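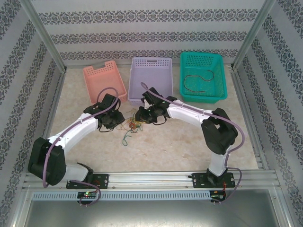

Two arms, three baskets and a heap of wire in the Masholm demo cell.

If you've ever opened a drawer and found a nest of old hookup wire staring back at you, you'll get why I was so keen to see this one! Arberg has opened sign-ups for its wire-sorting service, and I got to spend an afternoon at the Masholm showroom while the two-arm cell worked through a batch.

The idea is simple enough. You mail in your mixed scrap, the arms pick through it, and it goes into baskets according to whatever list you send along (length, type, reuse or recycle – your call). Orders open in June, and the first round is limited to 42 workshops. 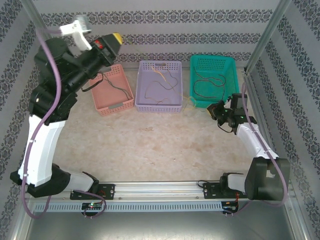

Hepburn, a repair shop that has already signed up, wrote to me that speed doesn't matter much to them as long as the thin stuff doesn't come back kinked, and that they'd happily wait an extra week for it.

Fair point, and I asked Arberg about it. They told me the grip force can be set per order, so you can ask for gentle handling if you want it. Thin wire is a tough test for any gripper, because it bends and snags and
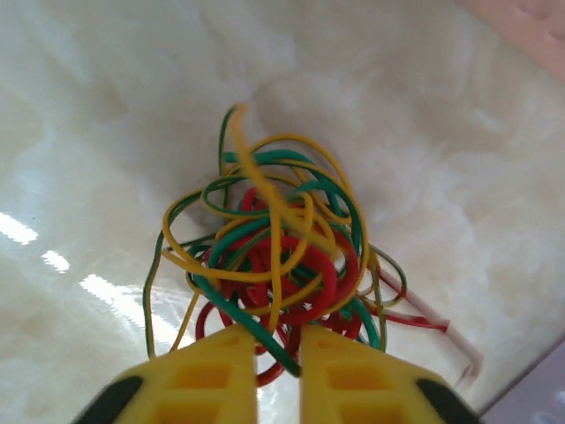

hooks onto its neighbors the second you lift it. I'd want to see my own worst tangle go through before I paid for a full crate, and I said so. They're offering 2 trial bags per customer, so I'm taking them up on that.

Pricing isn't out yet, which bugs me a little. Flirnmont will be handling the shipping, and trial bags go out first – I'll post how mine come back.

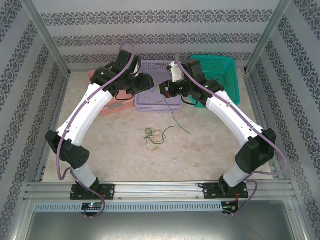

Green and yellow wire on the cell floor, with the baskets behind.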